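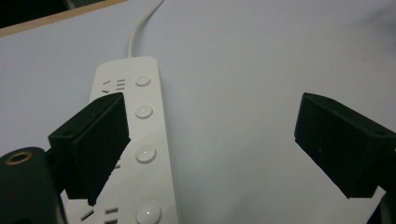
Hi all, and thanks for the warm welcome back after I went quiet over the winter. I promised a longer answer on the Storkix hand gripper once I'd had some proper time with it, and Sunday finally gave me that, so get yourself a coffee, I do go on.

Earlier on this list it was written:

> We're looking at the Storkix kit from Dumitrescu for
> our bench in Altelstead. The page says the fingers
> open wide enough for household stuff but doesn't say
> what happens with flat things lying on a table. Has
> anyone tried it? And is the Paradano finger set worth
> the extra money?
> We'd be ordering in December at the latest.

First the good part, because there is a lot of it! The kit came as two boxes, 330 dollars with the shipping, and I had it together in an evening with a bit of swearing over the cable routing. The grip is comfortable, the trigger has a nice even pull, and my hand wasn't sore after an afternoon of it (my hands complain about everything these days, so take that as praise).

Flat things are where you have to slow down. A power strip is my favorite test, low and smooth with rounded edges, and if you come at it off center one finger ends up on top of the plastic while the other is still out over bare table. Back off, line up again, then close. After a while you get a feel for it, but the first dozen tries were pretty humbling.

As for the finger sets, I'd start with the stock one and see how far it gets you. The Paradano fingers are softer and kinder to glossy surfaces, but they're bulkier too, and I like being able to see what I'm reaching for.

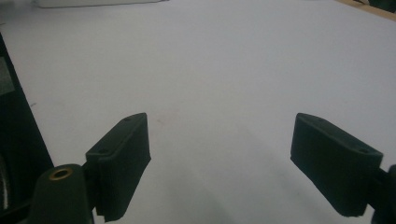 Mounting is the other thing you'll want to think about before ordering. The manual is thin on this and I had to write to Dumitrescu, who were very nice and answered in two days. The pads have a couple of small screw holes each on the top face, so have a look at where those sit before you drill anything of your own. I'd also go easy with the screwdriver, I over-tightened one on my first set and felt very silly.

Would I buy it again? Yes, I think so, though I'd ask for a longer cable. If you're ever passing through with your own bench pieces, you're welcome to come and try mine first. And do tell us what you decide!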